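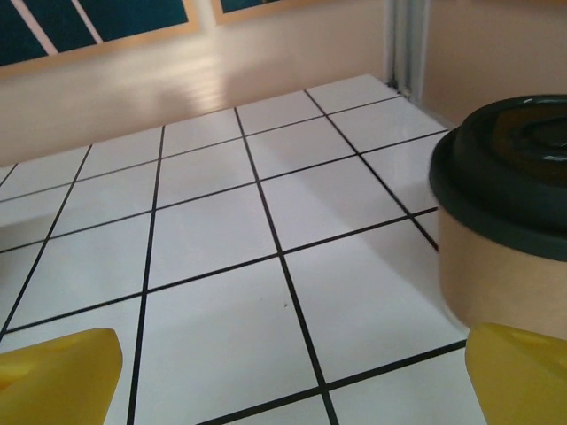
Section 4. Sorting Loose Bricks by Color

6 min read

Most people who buy a mixed lot of bricks sort it by color first and regret it later. I still think color is the wrong way to store a large collection. It is, however, a decent way to break up a heap so you can see what you bought, and the three-bin layout in this section does that with very little equipment. The earlier Geramitz guide promised that it would "transform" your building time. I have used it for two years and would not go that far.

Use this section if your lot is mostly 2 or 3 colors. If it has ten, skip to Section 5, which sorts by shape. People have written to ask whether they can simply add seven more bins. They can, but they will spend the afternoon walking.

4.1 What you need

- Three open bins of the same size. Two white and one black is the standard set.
- A hard, flat surface with space in front of the bins. Tile is good.
- A dry cloth.
- One more container for rejects, kept out of reach of the main three.

You do not need labels. The bricks are the label. The Clulletti labeling kit was recommended in the first version of this guide and I have taken it out, having never met a person who could mistake a bin full of blue bricks for anything else.

You also do not need lids at this stage. Lids are for storage, and a bin you have to keep opening is a bin you will stop using.

Note: If you bought a Kirnimport mixed lot, expect some pieces that are not bricks at all. Mine had a hair clip and part of a pen. The listing said 1,619 pieces and I suppose it depends what you call a piece.

4.2 Setting out the bins

1. Wipe the surface. Grit scratches bricks far more than handling does, and the undersides hold on to whatever they are dropped in.

2. Put the three bins side by side at the back, long sides parallel, with no brick-sized gaps between them. A brick that falls into a gap is a brick you will find in February.

3. Put the black bin in the middle. There is a theory that the dark bin should take the lightest color so that you can see the contents better. I tried it both ways and noticed no difference. What did help was having one bin that looked different from its neighbors, so my hand had something to aim for.

4. Assign the colors. Our standard order, left to right, is pink, orange, blue. Any order works provided you don't change it halfway through.

5. Line up the front edges of the bins with a grout line if you are working on tile. The line tells you at a glance when a bin has been nudged. It also gives you something to put the bins back to, and they will be nudged.

Caution: Do not stack one bin on another to save space. An open bin on top of loose bricks will tip, and you will be back at 4.3 with everything on the floor.

4.3 Spreading the heap

1. Tip out only part of the lot. A batch of 54 is plenty for a first try. I know this sounds timid. Pour out the whole bag if you like, then come back to this step.

2. Spread the batch with the flat of your hand until few bricks are lying on top of others. Don't aim for a tidy single layer. Time spent arranging bricks you are about to pick up is wasted.

3. Leave a clear strip between the spread and the bins. The width of your hand is enough. Without it, you end up pushing bricks against the bin walls, and the small ones ride up on each other and hide.

4. Ignore which way up they land. Some guides tell you to turn every brick stud side up before starting. A brick with its hollow side up is just as pink as one with its studs up, and it is easier to pinch by the rim anyway.

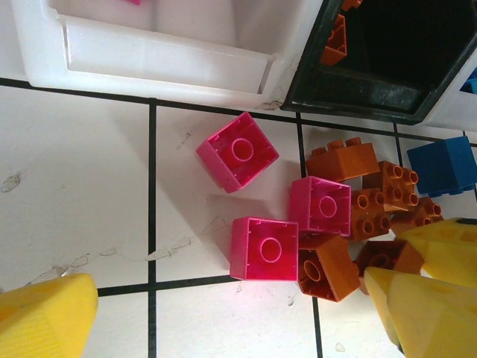 The last few bricks of a batch are where attention goes. With a full spread you can be careless, picking whatever is nearest, and the work gets done. Down at the end, the bricks tend to be bunched together in mixed colors, touching, and it is easy to lift two when you wanted one. Break the bunch apart with a fingertip first.

Check the grout lines too. Small pieces settle there and look like part of the floor.

4.4 Sorting

1. Choose one color and clear all of it before starting the next. This is the usual advice, and on this point the usual advice seems to be right. Taking whatever comes to hand feels faster, but you have to decide on a bin with every pick, and the decisions are what wear you out.

2. Start with the color that stands out most against your surface. On white tile, any strong color will do. On a wooden table, leave orange until late.

3. Pick up bricks one at a time until the motion is automatic, then take small handfuls of the same color. If you find a wrong color in your handful, drop it back on the spread. Don't carry it around looking for its bin.

4. Lower bricks into the bin. Throwing saves nothing. The ones that bounce out land behind the bins, where you can't see them from your chair.

5. When a color is finished, look at the spread again from a different angle before you believe it. Bricks hide under other bricks.

6. Move to the next color and repeat. The third color needs no sorting at all, in theory. Pick it up as you did the others regardless. Sweeping the leftovers into the last bin with your forearm is how a pink brick ends up at the bottom of the blue.

Note: Magagula-style sorting, where two people face each other and each takes a color, is often described as twice as fast. I have done it with Nipon Wannasri, who is quicker than I am, and we mostly reached for the same patch. If there are 2 of you, sit side by side and split the spread down the middle.

4.5 Checking the bins

1. Look into each bin from directly above. From the front you see only the top of the pile and the inside of the far wall.

2. Stir each pile once by hand. Wrong colors tend to be found in the stirring and seldom before it.

3. Level any pile that has climbed up one side. A level bin can be carried. A heaped one sheds.

4. Look along the edges of your surface, particularly the far left and far right. Odd pieces travel further than you would think, and they are usually the off-color ones you passed over while sorting.

5. Move drinks before you lift anything. A full bin blocks your view of what is beside it.

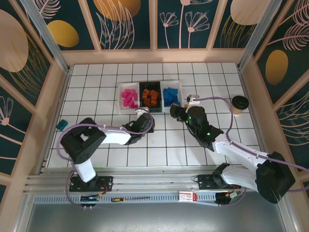 4.6 Colors that give trouble

Two people will disagree about orange. Under a warm lamp it goes toward brown, and a true brown under the same lamp can pass for a dark orange. I have seen advice to buy a daylight bulb for this. Before you spend money, try carrying the doubtful brick to a window. For most lots that settles it.

Teal is the other one. It is not blue, though a tired person will say it is. Decide before you start whether teal goes in with the blue or in the reject container, and write the decision down if more than one of you is sorting. My own rule is rejects. A blue bin with teal in it is a bin I no longer trust.

Faded bricks go with the color they used to be. Bricks so far gone that you have to argue about it go in rejects, where you can argue about them later.

Transparent pieces are rejects for this section regardless of tint. They disappear in a pile.

4.7 Mixing again and repeating

There is a school of thought that you should practice: sort a batch, tip it out, sort it again, and get quicker each time. You will get quicker. Whether it is worth it depends on how many lots you plan to buy. For a single bag I would not bother. For a club or classroom, where several people will be using the same bins, one or two practice rounds does show up the arguments early, and the teal argument in particular.

To reset:

1. Empty one bin at a time onto the surface in front of it, holding it low.

2. Put the empty bin back in its place before you lift the next.

3. Mix the colors with both hands. Three separate heaps with slightly blurred borders is not a mix, whatever the person doing it tells you.

4. Check that nothing has stuck inside the bins. Look in the corners.
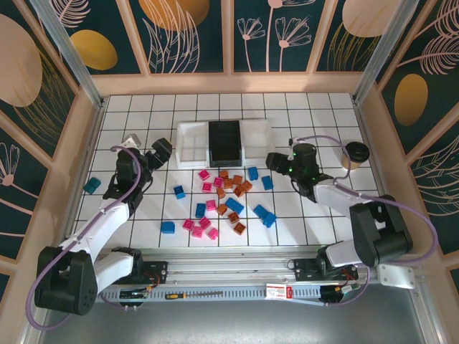
A reasonable spread has different colors touching, some bricks turned at an angle, and a few strays well off to the side. Resist the urge to pull the strays in. If you are practicing, they are the ones worth practicing on, and a spread that has been groomed into a neat patch tells you nothing about how you will manage with the real bag.

Keep sizes mixed as well. Long bricks are easy to spot and easy to hold, so a batch made up of them flatters everybody.

4.8 Common problems

The bins slide. The surface is too smooth or the bins are too light. Put a damp cloth under them. Rubber feet also work, though the stick-on ones I bought came off within the month.

One bin fills long before the others. Your lot is uneven. Empty the full bin into a bag and carry on. Do not start using the next bin as overflow.

The same color keeps turning up in the wrong bin. Somebody has swapped the bins around. Go back to 4.2, step 4.

Sorting is slower than the guide said. This guide gives no time, deliberately. The times printed on the old Geramitz card were, as far as I can tell, made up.

You are bored. Stop. A half-sorted batch keeps perfectly well overnight if the bins stay where they are, and you can pick up at 4.4, step 5.

Continue to Section 5 only when all three bins have been checked. If you are storing by color after all, against my advice, go to Section 7 for lids.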